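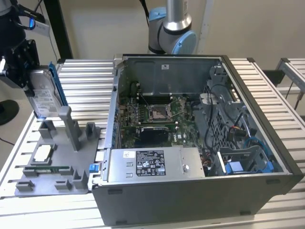 Our project asked whether a parts fixture with fixed pockets makes automated disassembly of old desktop computers more reliable. When a robot takes a part out of a tower and sets it on a flat surface, small errors in the grasp carry over into the next step. We used a printed fixture with a separate place for each kind of part: the CPU goes in a pocket at the left, the memory module in a long slot below it, and the hard drive is brought over last. The drive is gripped with its blue plastic caddy still on, and the planner treats the two as one part. The tower lies on its side with the panel off, so all parts are reached from the top.

Method

Each run had a fixed order – processor, memory, drive. We did the runs in September in the Pfeiffer lab, using the Pasari planner to generate the arm paths. A run was scored as complete only if every part ended up fully seated in the fixture. If a part was dropped or stuck at an angle, the run was stopped and marked as failed, even when the part could have been pushed in by hand. We did 60 runs with the fixture. For comparison we used the runs from last year's Fladthorpe project, which had the same order of parts but a flat tray.

Results

Of our 60 runs, 79 percent was the target set in the project plan, and we did not reach it. Most failures came from the memory module, which tended to catch on the end of the slot when it was released slightly tilted. The processor caused few problems once the approach height was raised. Drive placement depended mostly on where along the caddy the gripper closed.

The comparison with the flat tray is weak. The earlier group scored a part as placed if it landed anywhere inside the tray, so their rule was easier to meet than ours.

Next steps

We want to widen the opening of the memory slot and repeat the runs with the same scoring. The fixture drawings and run logs are in the Vistudach folder on the course server.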